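Melden 70 Retail Shelving Bay

Shop fittings / Drinks and grocery / Melden 70

The maker's sheet calls this shelving "self-organizing." We sell it and we don't believe that for a minute. A shelf is a flat piece of metal. Stock it with soda, let people help themselves, and bottles will lean, wander and tip over on a Melden the same as they do on anything else.
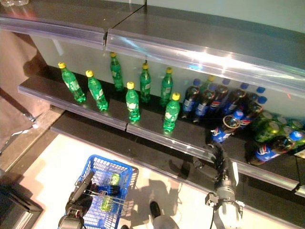 What you do get is a dark finish that hides scuffs fairly well, and a clear price strip along the front that takes ordinary paper tags. The strip throws back a lot of light under bright ceiling lamps, so check your tags from where a customer stands. Polished shelves also show dust. Geetha Krishnan at our Akdale showroom wipes hers every morning and still complains.

Supplied with each bay:
Uprights, back panel and base
Shelves with price strips
2 spare shelf clips (ask for more, you will lose them)

Bottle dividers are extra. We think they should be included — Melden doesn't. If you carry two brands side by side, buy them.

Shopping baskets are sold separately too. The blue mesh-sided kind is fine for a few bottles, though a tall one usually ends up lying on its side. 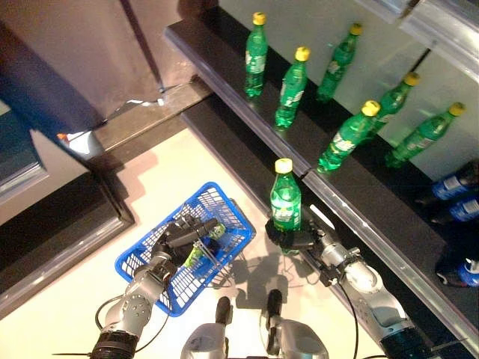
Delivery and returns

Allow 6 working days. Unopened bays can come back within 70 days, less freight. Call Aravind Rao at the Emulham warehouse before sending anything.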